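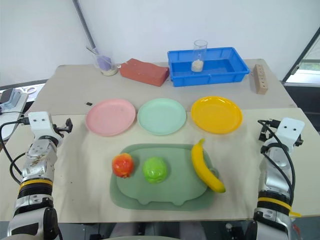
Visitors to the Hirkdale open day in November were asked to leave their coats by the door and keep their hands off the table. Beyond that there were few rules. The workshop is run by Clonach, a small firm that trains pairs of robot arms to handle household things, and its lead engineer spent most of Friday answering the same question.

"They want to know if it can cook," she said. "It can't. It can put fruit on a plate, and we're still working on that."

The fruit job uses an apple, a banana and another round fruit, with plates in pink, pale green and yellow. The operator says which plate each piece should go to, and the arms are left to sort out the rest. Clonach has recorded 823 runs of it so far, most of them over the summer.

"The banana is the awkward one," the engineer said. "An apple is much the same whichever side you come from. With a banana you have to choose where to hold it — and if you choose badly it swings."

She has 2 arms at each table because the software, bought in from Yusof, was written for a pair. A single arm would be cheaper, she admitted, but it would need a different approach to lifting trays and bowls.

Each demonstration lasted 10 minutes, with time for questions. Some 40 people had booked. Children mostly asked about speed. "We run it slowly when there are visitors," she said. "I'd run it slowly anyway."

The next stage is a trial at Skutavov, where a canteen has agreed to lend a corner of its kitchen. The engineer would not give a date. "When the plates stay where we put them," she said.

Recent items
Skutavov canteen trial: what we know so far
Hirkdale evening classes return
Parking changes near the workshop

Contact us | Copyright Hirkdale local news | Back to top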